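Can a Robot Tidy a Table Yet?
Project report by Tomoyo Sugawara
May 22, 2021

In our project we ask if a machine can already do a small home chore: to put away toy bricks. We used a robot with two arms and one gripper on each arm. Grasping is the first part of the chore, so we began with it. The green brick is held in the left gripper, and the red one lies between the open fingers of the right.

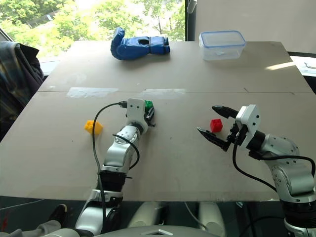 2. Results and problems

We made 141 trials in March. The robot closed on a brick and lifted it in over 100 of them, but a full tidy-up with three bricks succeeded only 18 times. The right arm was the weaker one — its fingers often pushed the brick away. A yellow brick, standing alone beside the left gripper, must wait for its turn.
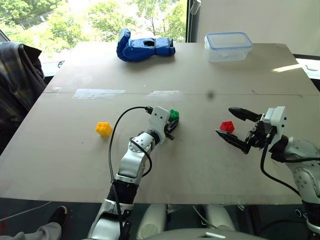

Page 18

A small child does this chore faster. I think the robot is not ready for a family home, but slow sorting work in the Lorkwood shop may be possible. Next we will try softer finger pads.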